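The Long Way Down to Wutport

There is a stretch of the old valley road between Valtberg and Wutport where the pavement narrows, the shoulder gives up altogether, and the mailboxes stand so close to the white line that half of them have been straightened more than once. I learned to drive on it, in my mother's station wagon, with my hands clamped to the wheel and my mother's foot pressing a brake pedal that did not exist on her side. So when the county put out its plan to lower the speed limit along the whole length of it, I had opinions before I had turned the first page, and so did everyone I know.

The plan, published on 4 June 2025, would bring the limit down on all 97 curves and the straight bits between them. It would also take away the passing zone below the Bruvamden grain elevator, which is the only place for miles where a person stuck behind a hay wagon can hope for anything better. People who live along the road mostly like the idea. People who drive through it to get to work mostly do not, and a good number of people, me included, belong to both groups depending on the hour.

I spent a morning in the passenger seat of a delivery van with Ademir Rocha, who has been carrying bread and rolls down that road since before the bakery had a sign. He is a careful driver and a generous talker, and he does both at once without seeming to short either one. We left Valtberg in the dark with the heater roaring and the trays ticking against each other in the back, and he told me about every bend as we came to it — which ones hold ice, which ones hold deer, and which one holds a retired schoolteacher who backs out of her driveway without looking and always waves afterward.

"They can put any number they want on the sign," he said, slowing for a curve I would have taken a good deal faster. "The road has its own number. You learn it or you go in the ditch."

I wrote that down, and then I thought about it for a long time, because I'm not sure he is right for everybody. He has driven the thing thousands of times. The young couple in the rental car, or the college kid coming home for the first snow, has never been told the road's own number, and the sign is all they have. A limit that seems silly to Ademir might be the only warning a stranger gets.

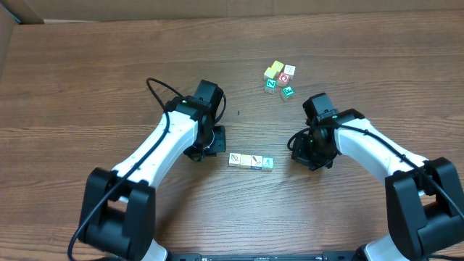

The trouble is that signs work best when the road agrees with them. Drive through the middle of Bruvamden, where the houses crowd up to the curb and there are parked cars and a crossing by the library, and you will find that you slow down without being asked. Two blocks later the houses fall away, the lanes spread out wide and smooth, and your foot goes down again as if somebody else were in charge of it. The posted limit hasn't changed at all in those two blocks. Most of us could not say what it is.

That was the point made over and over at the public meeting in January, which I attended in my good coat because the heat in the Bruvamden school gym is never what it should be. The county's own traffic counter had logged 2,587 vehicles on a single weekday below the grain elevator, and the chart on the easel showed most of them going faster than they were supposed to, even under the limit we have now. A woman in the row ahead of me asked, quite politely, why people who ignored one number would pay attention to a smaller one. The engineer, who had a cold and had clearly been asked this before, said that enforcement would be part of it. There was some laughter at that. The sheriff has 4 deputies for the whole valley, and on a bad night two of them are up at the pass helping trucks with their chains.

Still, I came away less sure of myself than I went in. A man who farms near the Snorradóttir bridge got up and talked about moving his equipment from one field to another, a trip that takes him a few minutes and that he plans his whole day around. He has mirrors, flashing lights, and an orange triangle as big as a pizza box. None of it helps him much when a pickup comes over the rise at full speed and has only the length of the bridge to do something about it. He didn't raise his voice. He said he would like to be able to bring his grandson along on the tractor's buddy seat someday, and that at present he won't do it.

There are other things that could be done, and some of them are in the plan if you read as far as the appendix. The county could paint the lanes narrower, which costs little and makes drivers ease off. It could build a proper pullout on the climb out of Wutport, so that slow traffic has a place to let the line go by and the rest of us don't arrive at the top in a temper. It could put reflectors on the worst bends, where at present you steer by memory and the glow of the Petersen-style yard lights that some of the farms leave burning all night. Ademir would like the reflectors best. He told me so twice, and then once more when we hit the fog.

What I would ask for is patience with the order of things. Put in the pullout and the paint, give it a winter, and count the cars again. If the numbers don't come down, lower the limit and I'll grumble and obey it. I suspect the farmer by the bridge would say he has been patient for long enough, and I don't have a good answer for him.

We got to Wutport just as it was getting light. Ademir parked behind the grocery, set out his trays, and ate a roll standing up, looking back the way we had come. Then he checked his tires, as he does at both ends of every trip, and we started up the hill again behind a milk truck that was in no hurry at all.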